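Dear Imad,

Thank you again for the call in December, and for your patience while we pulled these figures together. The fire watch along the Bataineh ridge has now been running for 7 months, and I think you will be pleased with how it is going – I certainly am!

We have 150 families signed up for the phone alerts, and the patrol teams from both sides of the valley have walked 3632 kilometers between them. Imad Darwish has been wonderful at getting the farmers and the park rangers to share one radio channel, which a year ago would have been hard to picture.

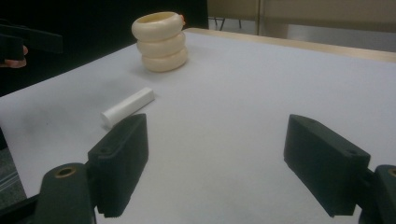

The harder part has been the night shifts. Two of the villages still want a police officer along on every round, and the district office has been slow to answer our letters. We are meeting them again next week at the Vollholm hall, and I will write to you as soon as I know more.

On the money side, we have 500 dollars left in the fuel line and would like to move it to radio batteries, if Flirnness is happy with that.

With warm thanks from all of us at Follero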